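Search products, recipes, stories
Search
Clear

The Mulcahy Striped Kitchen Towel

By Gráinne Cullinane
November

When we started the towel shelf here at Clorora, I had in mind something like the ones my aunt kept folded over the rail of her stove, which were white and plain and had been washed so many times they felt like an old shirt. She had one good one for company and the rest were for everybody else, and of course it was the everyday ones I wanted when she moved. It took us a long while to find a mill that would weave us something close, and I sent back more samples than I like to remember (sorry, Zumov, you were very patient with me!). But the Mulcahy is finally in, and I am so happy with it that I've been giving it away at every birthday since.

It's a white cotton towel with thin stripes in brown and blue running lengthwise down one side. Just the one side, so when you fold it in thirds the stripes can sit on top or tuck underneath, depending on your mood and whether your mother-in-law is coming. The weave is flat, with no fluffy loops, so it dries glasses without leaving lint all over them. Out of the packet it feels a little stiff. Please don't worry about that and please don't judge it yet! Give it three or four trips through the wash and it starts drinking up water the way it should.

We cut it generously, 30 inches long, so there's enough to throw over your shoulder while you cook or wrap around a warm loaf. There's a hanging loop sewn into one corner, but most of us here never bother with the loop. Mine lives wherever I last put it down, over the faucet or the back of a chair, and on baking days there's usually one under the mixing bowl to stop it from skating across the counter. 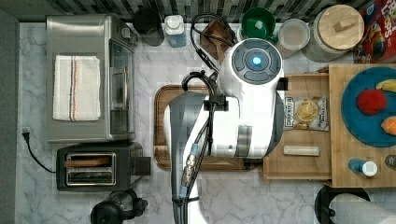
Noémie Masson wrote to us that she keeps hers by the toaster as well, and that it has gotten her into the habit of wiping up the crumbs right after breakfast instead of finding them at supper. She did ask us to remind people to take the towel off before switching on a toaster oven, and she's quite right. Cotton and hot metal don't belong together, so find it another spot while anything is heating and let the oven cool all the way down before you drape it back.

As for washing, warm is fine and so is hot. Skip the fabric softener, which coats the cotton and undoes all that nice breaking in. You'll see a bit of shrinkage the first time and then it settles. Coffee comes out if you catch it the same day. Turmeric, well, I have one that is permanently a little yellow and I've decided to like it.

Each towel comes folded with a paper band around it, and you can order a single or a set of four. The set saves you a few dollars and ships in a flat box that fits most mailboxes. Orders over $40 go out with free shipping. We have 715 towels in this first batch, and the next weaving isn't until spring, so if you're planning on them for gifts I'd go ahead soon.

Single towel: $12.99
Set of four: $44
Item 715-B, white with brown and blue

Comments

Geeta Chaturvedi
Bought the set in the summer preview and they've been through the wash every week since. One has a loose thread at the hem, otherwise no complaints. Would you ever do a green stripe?

Colm Phelan
Is the loop strong enough for a proper hook? The ones on my last towels all ripped out.

Gráinne Cullinane
Colm, it's stitched down twice, and I've yanked on mine plenty. If one does give way, write to me and I'll send another. Geeta, green has been mentioned more than once in this office!

Nuala Fitzgerald
Mine came Thursday. Softer than I expected after one wash, but they do wrinkle something terrible. I'm not ironing a dish towel so that's how they'll stay.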